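July, studio notebook, Studville

Second round of the aftercare balm on practice skin. Grube batch 1273 goes on thinner than 654 and leaves less shine over the black linework. Two coats were enough. The third just sat on top and picked up lint from the towel.

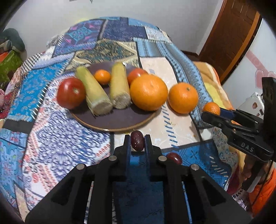
Stencil paper from Jellance still lifts at the corners if the skin is damp. Leave it 3 minutes longer before peeling. Need to reorder green soap and barrier film. Mirnenent sheet for new clients wants the swimming line moved up to the top.

Last updated: July, 16:40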